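3.2 Hand-held grippers: setup and upkeep

The demonstrations were recorded with a pair of hand-held grippers, one for each hand, that share their jaw geometry with the end effectors on the robot cell at Drasidville. Each gripper has two black jaw arms. A textured blue finger pad is fixed to the end of each arm with small screws, and the pad angles inward so that the tips meet first when the jaws close. A wrist camera sits above the jaws and looks down past them, so both finger pads stay in view through the whole stroke. The label on the body carries the unit number, and the same number is entered in the session log.

The pairs were assembled in our workshop from a parts kit we call Vulside. Assembly of a pair took one person most of a day, and most of that time went into the jaw slide, which binds if the two rails are tightened in the wrong order. We tighten the rear rail fully, run the jaws open and closed several times, and only then tighten the front rail. Units built the other way passed the bench check and then began to stick after a few sessions in homes.

Figure 3 was recorded during a garment folding session. Operators worked with whatever bed or table the household normally used for laundry, and we did not ask them to change the bedding or clear the room. Printed and patterned covers were kept in the data on purpose, as the cell is later tested on several kinds of cloth surface.

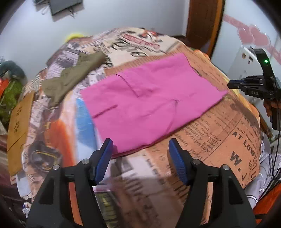

Figure 3. Folding on a bed, seen from the camera of one gripper. The second gripper is at the right edge.

Before each session the operator carries out a short check. The jaws are opened to the stop and the reading on the logging unit is compared with the value written on the calibration card for that gripper. The jaws are then closed on nothing, and the reading is compared again. A difference of more than 1 mm at either end means the unit is set aside and the spare is used. The operator also wipes both pads with a damp lint-free cloth and lets them dry. Lint on the texture was the most common cause of slipping on thin fabric, and it builds up faster than we expected when the work is mostly cotton.

The screws that hold the pads need more attention than any other part. Folding puts a sideways load on the pads whenever the operator slides the tips under a hem or drags a layer flat, and the screws work loose under it. In the first weeks we checked them only when a pad was replaced. After two sessions were lost to a pad that had rotated on its mount, the check was moved to the start of every recording day. The screws are now set with a small torque driver and a drop of low-strength thread locker. Medium-strength thread locker held better but damaged the screw heads on removal, and we went back to the weaker grade.

Pads are replaced on a fixed count. Mārtiņš Urbonaitė, who maintained the units, measured pad height at the tip after each recording day and found that wear stayed small up to 87 hours of use, after which the texture at the inner edge flattened quickly. We replace both pads of a gripper together at that point, even if only one looks worn. Mixing an old pad with a new one shifts the contact line to one side, and the shift shows up in the recorded grasp position. Removed pads are kept in labeled bags with the unit number and the hours, and a few of them were later used in the wear tests of Section 5.

Cables were the second most frequent repair. The cable leaves the gripper body and runs down along the operator's arm side to the logging unit. On the early builds it left the housing with no strain relief and broke at the exit, usually after the operator had reached across a wide surface. A printed clip, held by one of the existing housing screws, now fixes the first few centimeters of cable in line with the body. We have replaced 12 cables in total, all but one of them before the clip was fitted. The remaining failure was at the connector on the logging unit and had a different cause, a bent pin.

Camera alignment is checked against a printed board. The gripper is placed in a cradle, the jaws are set fully open, and the positions of both pad tips are marked in the camera view. If either tip has moved more than a few pixels from its stored position, the camera bracket is loosened, adjusted and tightened again, and a new calibration file is written. The old file is kept. Several of the early sessions were reprocessed with corrected files, and this would not have been possible if the old ones had been overwritten.

The full set used in this paper holds 2,407 folding demonstrations. Of the sessions that had to be dropped, 7 were dropped for hardware reasons: the two with the rotated pad, three with a broken cable, and two in which the jaw slide stuck partway. The others were dropped for reasons unrelated to the grippers, mainly loss of tracking near doorways and bright windows.

3.3 Transfer to the robot cell

The cell at Drasidville uses the same pads and the same jaw arms, driven by a motor in place of the operator's hand. Pads for the cell come from the same batch as those on the hand-held units, and are changed on the same schedule. The cell runs the Bristo controller, with the jaw force limited in software to a value set during the folding trials. On the hand-held units there is no such limit, and operators differ in how hard they squeeze. We did not try to correct for this in the recordings. The effect on thin garments is reported in Section 6.

The calibration board and cradle used for the hand-held grippers also fit the cell, which allows both to be checked in the same way. The last full check before the trials was made on July 19, 2026. One camera bracket was adjusted, and both pads on the left arm were replaced.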